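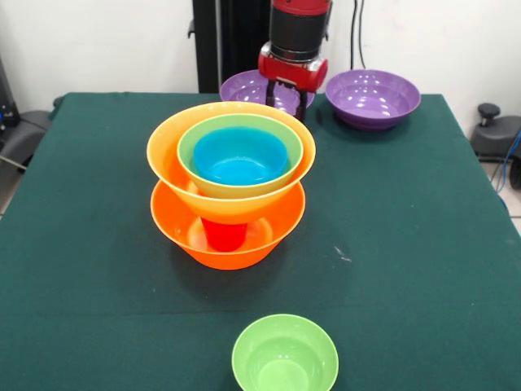
3.2 Recasting and audience response

The second part of the study considers how viewers respond when a lead role changes hands before filming begins. We took the limited series Bosero as our main case. Its first lead left the project in December, and the producers at Chamoun announced a replacement two weeks later. Trade coverage of the change was brief, but comments from viewers continued for almost 300 days.

We sorted these comments by whether the writer had seen the earlier film Florner, in which both performers appear. Viewers who knew that film tended to judge the new choice by the actor's past work. Those who did not know it wrote mostly about the reasons given for the departure. Azar's account of casting news treats such reasons as part of a film's publicity, and our findings support that view in part (see Section 4).

Figure 2. Stacked bowls and a cup on a cloth-covered table.

Comments posted after the first episode aired were coded separately and are not included in the totals for this section.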